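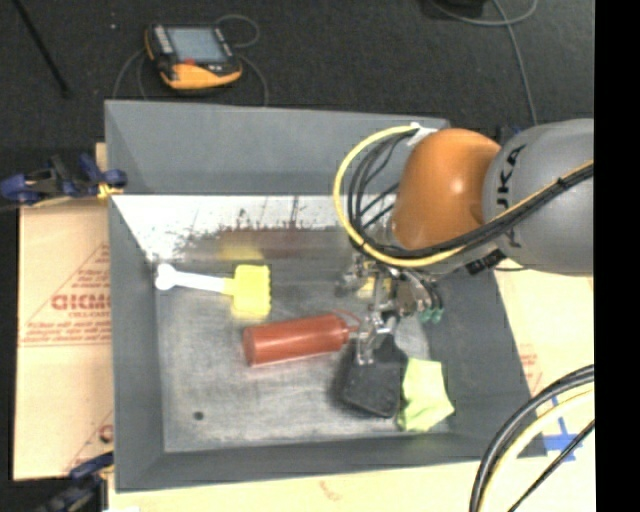

Dzintra Eglītis wrote her first novel over nine winters and threw most of it away in one spring. What she kept fit in a shoebox, and nearly all of it was description: a kitchen drawer, a bus shelter, a neighbor's boots. She had found that she could write well about things and badly about people, so she started with the things. She still tells new writers to do the same. Take a brush with a white handle and a yellow head, she says, lying on the scuffed floor of a gray bin, and write about it until you run out of words. Then write one more page. Most people stop after five lines the first time they try it.

The book that came out of the shoebox is called Unness, after the fishing town where it takes place. Sollo, a small press with a short list and a long waiting pile, will publish it in March. It runs 604 pages. Eglītis knows that is a lot to ask of a reader for a first novel, and so does her editor. They argued over it for most of a year.

"I was told 400 pages is friendly and 500 is serious," she said. "Past that you are supposed to be famous or dead."

The town in the novel has one road, a cannery and a ferry that runs when the captain feels like it. Eglītis made it up, along with its name, which she got by mishearing a radio announcer. The story follows two sisters who inherit a boarding house and disagree about whether to sell it. Very little else happens for the first third. A guest dies in chapter eight. The roof goes in chapter eleven. By then a reader knows the house so well that the missing roof feels like bad news from home.

She came to writing late. She worked in the billing office of a water utility until she was 52, and she wrote before work at a table in the employee lunchroom, where the heat came on at five. Her coworkers assumed she was doing crosswords. She sent out short stories and got back form letters, which she kept in a folder marked Taxes so that no one in the house would open it.

The first story she sold went to Akell, a quarterly that prints fiction and pays by the word. It was 660 words long. The check covered a tank of gas and a sandwich. She rewrote that story so many times that she can still recite the opening paragraph, and did, over the phone, pausing to complain about an adverb.

Two more stories followed in the same magazine. Then came a gap of three years in which she sold nothing. She describes that stretch without much drama. Her mother was ill, the utility changed its billing software, and the novel had grown a second plot about a smuggler that she could neither finish nor bring herself to cut. The smuggler had his own chapters and a dog.

The Tamošiūnaitė fellowship got her moving again. It gives a writer 60 days in a rented apartment and asks for nothing in return except a public reading at the end. Eglītis used up her vacation and took the rest as unpaid leave. She brought the whole manuscript in a suitcase, printed single-sided, and laid it out on the floor by chapter.

"I could see the problem from the doorway," she said. "One pile came up to my knee. That was the smuggler."

He went that weekend. The dog stayed and now belongs to the younger sister. Eglītis spent the remaining weeks on the dialogue, which she had always put off. Her method was to write each conversation as if it were a letter, one side at a time, and then cut the two letters together. It produced people who do not quite answer each other, and she decided she liked that. In the finished book the sisters talk past one another for whole pages. The older one asks about the furnace, and the younger one replies with something their father said at a wedding.

Getting the novel to a publisher took another two years. She queried agents in batches and had one offer, from an agent who wanted the boarding house moved to a warmer place and the page count cut in half. She thought about it over a long Friday and said no. Sollo reads manuscripts without an agent for a few weeks each fall, and she mailed hers in on the last day of the window. The reply came in an ordinary envelope, and she put it in the Taxes folder before she had read past the first line.

The editing was slow. Sollo asked for a family tree at the front, and Eglītis refused. The press asked for chapter titles, and she agreed, then turned in titles that were all items from the boarding house inventory: Ladle, Blue Towel, Second-Best Key. They were kept. The cover went through several versions with boats on it before she pointed out that the sisters never get on a boat. The final one has a door.

She left the water utility last year. These days she teaches an evening class for adults in a room above a hardware store, with a long table and a kettle that trips the breaker if the lights are on full. The class has no textbook. Students bring an object from home or from work and write about it for the first hour, and in the second hour they are allowed to let a person walk in and pick it up. A retired roofer in the current group has been working on a tape measure since the start of the term. Eglītis thinks he may have a novella.

She does not promise anybody publication, and she spends one session on money, with her own numbers written on the board. The advance for Unness came in 4 payments. The first went to a new furnace, and the second to the accountant who had to be told what was really in the folder.

Students ask her whether the next book will be shorter. She has started it, at the same table where she eats breakfast, and she will say only that it concerns a surveyor and a disputed fence. The smuggler has turned up again in the second chapter. So far he has been given a chair by the stove and no lines, and she plans to decide about him after the spring readings are over.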